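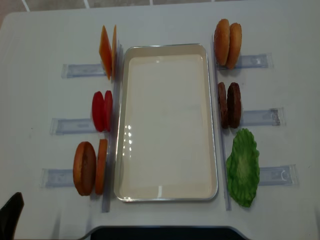
Fig. 1. Burger layout B, start state, tray clear. Fixed view.

November, 14:10

Continued the layout generalization runs on the Jesten policy. Layout A had all the buns on the left side. Layout B splits them: one bun pair lower left, the other upper right, patties between the upper right buns and the lettuce. Cheese and tomato stay left.

Checkpoint is the 300-demo one, all collected in layout A. The 700-demo checkpoint is still training on Plikside and will not be ready before tonight.

Protocol as before. Reset to the start state, issue the order string, let the policy run until it signals done or times out. Success means the ordered stack is on the tray in the right sequence. A dropped part is a fail even if the arm recovers it. 22 rollouts in total, orders drawn from the Trilix list with the seed fixed.

Observations so far:

Grasping is fine on the upright round parts. Approach angle transfers between left and right rails without visible trouble.

Most failures are selection errors. When the order calls for the bottom bun, the policy goes to where the bun was in layout A, hovers, then either corrects or closes on whatever is in that slot. Correction is more common on the left side. Suggests position is still carrying more weight than appearance.

Cheese is the weak grasp. The slices overlap and both come up together if the fingers enter too low. Same fault in layout A, so not a layout effect. Log it separately.

Glare on the tray surface, left of center. Checked the attention maps and there is some response at that spot early in the rollout. Effect on placement unknown. Would like to repeat a few orders with the overhead light dimmed before changing anything in the augmentation.

Chraibi baseline not run on layout B yet. It needs the slot poses re-entered by hand, and the old config file still has the layout A values.

To do:
Re-enter slot poses for the baseline.
Rerun the same seed with the 700 checkpoint.
Split the fail column into selection, grasp and placement.
Try color jitter on the bun and patty crops, current range looks too narrow.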